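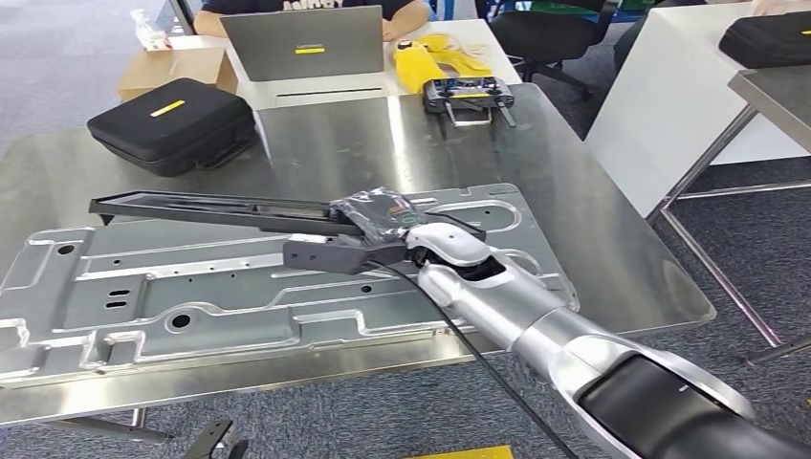
Edivaldo Rangel wrote to me that an open day proves nothing, that any robot looks good in front of guests. Fair enough, but I still came home from Camargo grinning!

I stood by the steel tables for 48 minutes and would have stayed longer. Big metal parts are awkward things, all ribs and holes - exactly the stuff I want to see a machine deal with.
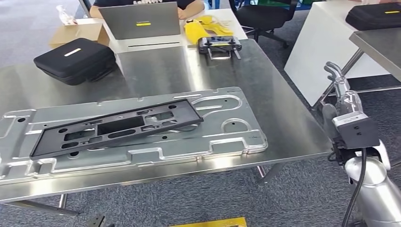
*The machined plate at the Camargo open day.*

What won me over was how ordinary it all felt. Somebody at a laptop, cases on the tables, a robot among it. More shops should open their doors like this, and show the shelves too.
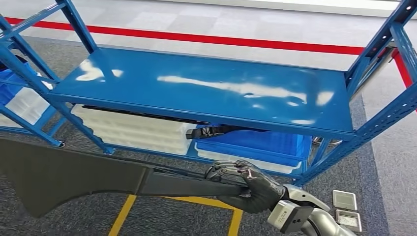
## What I'd ask for next

Longer visits, and a full shift's work. I'd go back in January.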